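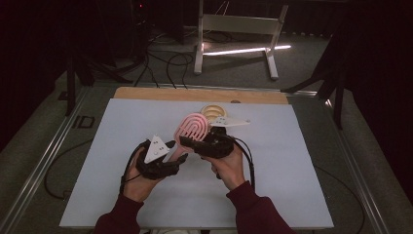 Do I need to own a robot arm before I can use the grippers?

The grippers work on their own from the first day, and an arm can be added months later or never. Everything in this section assumes there are two grippers, one person and one table. If you have bought the arm bundle, do this section anyway, then go on to the arm section, which is longer and has more torque figures in it.

Section 4: Setting up the Tivau hand-held pair

Revised Nov 12, 2021. Replaces the October sheet, which had the left and right cables swapped in the drawing. If you followed the drawing and everything closed backward, accept our regrets and start again at step 1.

4.1 Before you plug anything in

You will need the two grippers, their cables, the two marker plates, the Ralero hub and its power supply, and a flat table. Matte white is the easiest surface for the tracker. Glass is the worst, followed closely by anything you have just polished for the occasion.

1. Clear the table to its edges. Mugs count as objects, as far as the tracking software is concerned, and it will take an interest in them.

2. Put the hub on the floor or on a shelf below table height. It has a fan on one side. Leave a hand's width free next to it.

3. Dim the room lights and light the work area evenly. Daylight from a window is fine until a cloud goes by, after which you'll be recalibrating.

4. Check that the jaws on both grippers open and close by hand with the power off. They should feel stiff but smooth. If one grinds, stop and write to support before you do anything else, including the thing you're about to try with the oil.

CAUTION: The jaws close harder than they look as if they would. Keep hair, lanyards and loose cuffs away from them whenever the hub is on. Sleeves should fit at the wrist.

4.2 Fitting the marker plates

Each gripper carries one white triangular plate with dots on it. The tracker finds the dots and works out where the gripper is from there. The two plates are different shapes, and the software knows which is which even if you don't.

5. Slide the plate into its slot until it clicks. Don't force it. If it won't click, it's probably the plate for the other hand.

6. Wiggle the plate. It should not move. A plate that moves a little gives you data that is wrong a little, all day long, and you will find this out at the end.

7. Wipe the dots with a dry cloth. Do not use alcohol. The dots are printed, and we have met the kind of customer who scrubs.

Note: If you lose a plate, order a replacement from us. Do not print one on the office printer. The dots will look the same to you and completely different to the tracker.

4.3 Cables

8. Connect the left gripper to the port marked L and the right gripper to the port marked R. The connectors are keyed, but a determined person can get them in the wrong way round, and has.

9. Run each cable off its own side of the table. Crossing them in the middle works until the first time you reach for something with the wrong hand.

10. Leave enough slack to lift both grippers to shoulder height. Let the spare length lie in a loose loop on the floor. Don't wind it tight and don't tape it to the table leg.

11. Walk around the table once with your eyes on your feet. Whatever you nearly tripped on, move it now.

CAUTION: Never carry a gripper by its cable. The warranty card says so too, in smaller type.

4.4 Holding the grippers

The body sits in the palm with the fingers wrapped around it. New users squeeze far too hard, which tires the hand and does nothing for the jaws, as these are driven by the trigger and not by your willpower.

12. Pick up both grippers, elbows loose, and point the jaws toward the middle of the table.

13. Turn on the hub. Wait for the status light to go steady. This takes 12 seconds, or some 13 if the room is cold.

14. Press both triggers halfway and let go. The jaws should follow your fingers with no lag you can notice. If they're late, see 4.6.

15. Tilt each gripper slowly left, right, toward you and away. The tracker will beep if it loses a plate. The usual cause is a forearm in the way, and the usual forearm is yours.

4.5 The first practice task

The box includes the Vuorinen practice set, a bag of ribbed pieces that are awkward on purpose. They have plenty of edges to catch on and nowhere very obvious to hold, so they show up a sloppy grip quickly.

16. Put one piece on the table near the back and bring it up with one gripper only. Hold it upright and wait four seconds.

17. Bring in the second gripper from the other side and let its jaws touch the piece lightly. Don't close them yet.

18. Close the second pair, then open the first. The piece should change hands without dropping, turning or shooting off across the room. Two out of three is fine at this stage.

19. Hand it back the same way. People always practice in one direction and then wonder why the other one is hard.

20. Repeat until you're bored, then do it a few more times. Boredom is a fair sign that your wrists have stopped inventing things.

Note: Sessions can be recorded from the first attempt. We suggest you leave recording off until the handover feels dull. Sindon, the software that stores your sessions, keeps everything you give it, and deleting the bad ones later is a dreary afternoon.

CAUTION: Put the grippers down on their sides, never on the jaws or the marker plates. Take a break when your grip starts to shake. The grippers record shaking very faithfully.

4.6 If something is off

Jaws respond late: Close other programs on the computer. Yes, the browser too.

Jaws don't respond: Check the connector at the gripper end first, then the one at the hub. Turn the hub off before you reseat either one.

Tracker beeps constantly: A plate is loose, dirty or facing the wrong way. Less often, there's a shiny object in view. Watches are the main offenders, then belt buckles.

Tracker sees one gripper twice: Both plates are from the same side. Somebody has opened two boxes at once. Go and find the other box.

One jaw closes when you press the other trigger: See the note about the October sheet at the top of this section, and swap the connectors at the hub.

The grippers work but the handover keeps failing: Slow down, and check that the first pair isn't opening before the second has closed. If it still fails after a day of practice, try a higher table. A low one makes you lean, and leaning brings your head between the tracker and the plates.

Once the handover works in both directions, go to Section 5, Recording a session. Arm bundle owners can skip to Section 7.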